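机械臂台面设备采购与预算要点

适用范围：小型工作台，双臂配置，两指夹爪，用于零食、饮料、小包装食品的摆放和取放练习。以下按采购顺序排列，单价请按当期报价自行填入。

一、先定台面，再定臂

很多预算表第一行就是机械臂，台面放在“其他”里。建议倒过来做。先把要摆的东西全部摆上去，量出占地，再看臂展够不够。Dollasitz的选型表按臂展分档，两档之间差价不小，台面多出一个篮子的宽度就可能跨档。

陈列架、铁丝篮、藤篮按外沿尺寸计算，不按底面尺寸。带黑色外壳的设备要另留走线的位置，线缆盘在侧面时占的宽度也算进去。

二、夹爪与物料对照

下单前列一张物料表，至少写明外形、最窄处宽度、表面软硬、是否反光。圆瓶、扁盒、三明治、袋装果仁糖对夹爪的要求各不相同，只按最重的一件选型会漏掉软的和滑的。

透明塑料件单独列一栏。亚克力架和透明塑料袋边缘反光，腕部相机的曝光要留调节余量，报价时问清镜头是否可换。

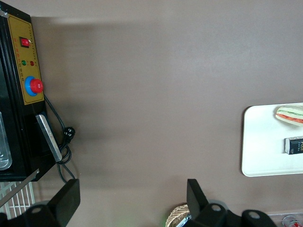
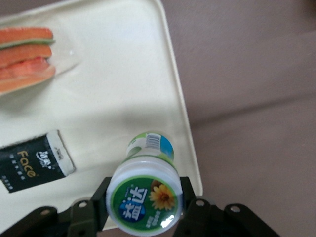
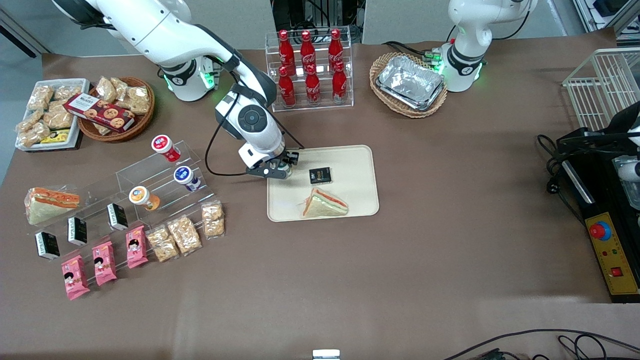
三、急停与供电

1. 急停按钮须在操作者伸手可及处，前方不放托盘和篮子。采购单上写明按钮形式和备件型号，不要只写“含急停”。

2. 插头、插座、延长线单列一项。Skavadska的报价单默认不含延长线，需在备注栏勾选。

3. 线缆长度按臂的最远姿态量，再加余量。腕部线缆弯成大弧时会扫过台面，高的陈列件要避开这条弧线。

4. 走线槽和扎带列入首批采购，后补时往往要把底座重新松开。

四、托盘、台布与耗材

托盘选浅色、圆角、低沿。沿太高，夹爪侧向进入时容易碰边。同一规格买2个，一个在用，一个清洗。

台面覆盖物选哑光。布料有褶皱，需要定位的区域要压平；纸面平整，但属于消耗品，按卷计入月度费用。

切开的水果出汁，下面垫塑料袋或保鲜膜，收工后当天清掉。指垫用无绒布擦，不要用酒精直接浸泡，先查指垫材料说明。

五、预算拆分

以Rai工作台的内部表格为例，耗材与备件总额1,000元，其中指垫和紧固件400元，其余给台面覆盖物、托盘和食品样品。食品样品有保质期，按月购买，不要一次买足一个季度。1月前后部分包装会换成节庆版，外观变动会影响识别，应提前留几件旧包装。

六、验收

逐项核对，缺一项不签字：
底座固定螺丝已复紧
夹爪全开、全闭各走一遍，无异响
急停按下后双臂停止，复位后不自行启动
相机画面无遮挡，线缆不进入视野中心
备件数量与装箱单一致

Mollska的装箱单共51项，紧固件按袋计数，拆袋清点后再入库。验收记录与装箱单一并存档，保修时两份都要。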